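The Water Clause

1. Notice

The lease on the Lurkuver valley ran for 70 years and had 16 clauses. Fifteen of them dealt with rent. The last stated that the tenant town would give back the water in the condition it was received.

Dikine had been the tenant town since before the dam. In January the landlord, Prosgate, sent a letter of one paragraph. The lease would end in the spring, and an assessor would call to inspect the water.

The assessor arrived by bus with a case of glass tubes and a printed copy of the lease. She took a room over the bakery and began at the spring head. She drew one sample per hour for 48 hours, labeled each with the time, and slept between them in her coat.

The results were consistent. The water was hard, slightly alkaline, and free of silt. She read them to the town meeting in the order they were taken. 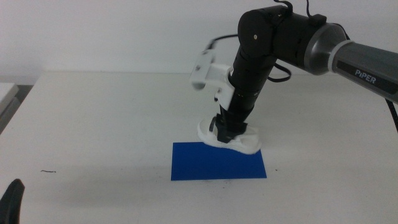 Received in what condition, a woman near the door wanted to know, and who wrote it down at the time?

The assessor checked the lease. It had a schedule for the condition of the water, Schedule B, and the schedule was blank except for a signature: Šindelář, with no first name. She said that a blank schedule was still a schedule. The meeting went on until the lamps were turned down.

She stayed four more days and tested the wells, the mill race and the font in the church. The font was the only one that differed. It contained more iron.

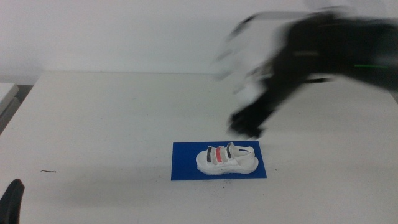
2. Return

The report was short. It found that the water could be given back, and that no vessel of suitable size had been specified. Prosgate did not reply.

The spring came and the lease ended. The water ran down through Dikine as before, and the assessor, who had missed her bus, filled a tube with it and wrote the hour on the label.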